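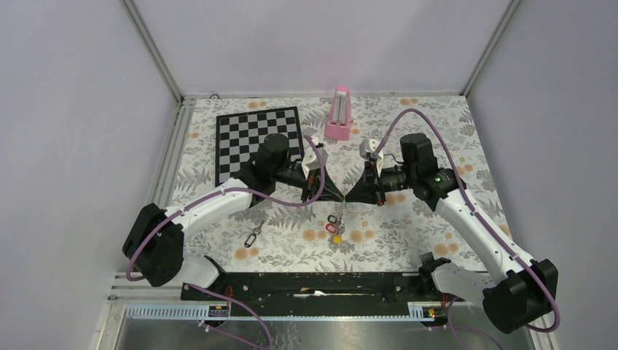

Kitwood's games and music swap is back in May, and I got a peek at the first donations! My favorite so far is a pink metronome, the pyramid kind, which I'd happily take home myself — I don't even play anything. There's a checkerboard too, and somebody picked out a floral tablecloth with ferns and little orange blossoms. Vega Salcedo is taking drop-offs at the Nislow Street hall until 2 in the afternoon. She has 14 tables to fill and could use more sheet music.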